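Dilow Set-up Guide
Home | Guides | Staff notes | Contact
Print this page | E-mail this page

4. Preparing the packing table

1. Stand the robot at the end of the white table. Staff no longer fill baskets by hand, so one person now sets out the items. 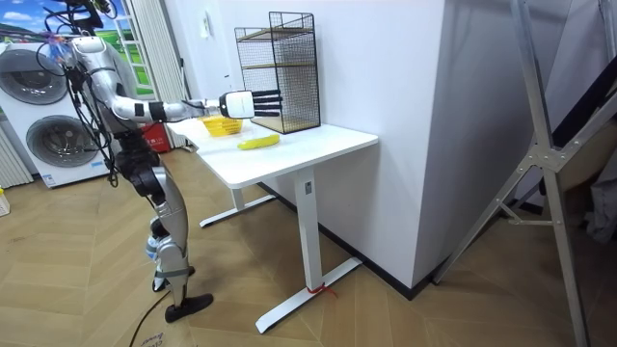

2. Put the yellow basket in front of the mesh rack. Keep both hands clear once the arms rise.

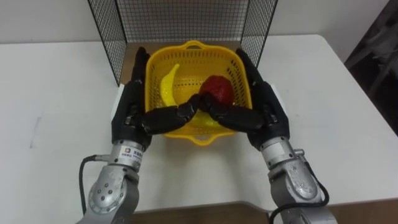 Caution: stay 50 cm back until the arms are down — the stop button is yours to use at any time.
3. Lay out 2 items per run.

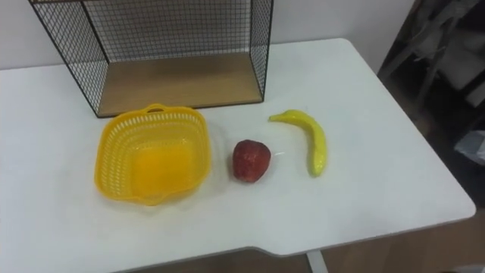 Leave space between them.
4. Start the run and watch the first reach.
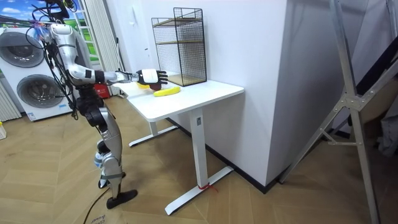 Log any dropped item and tell Dean Gosling before the shift ends.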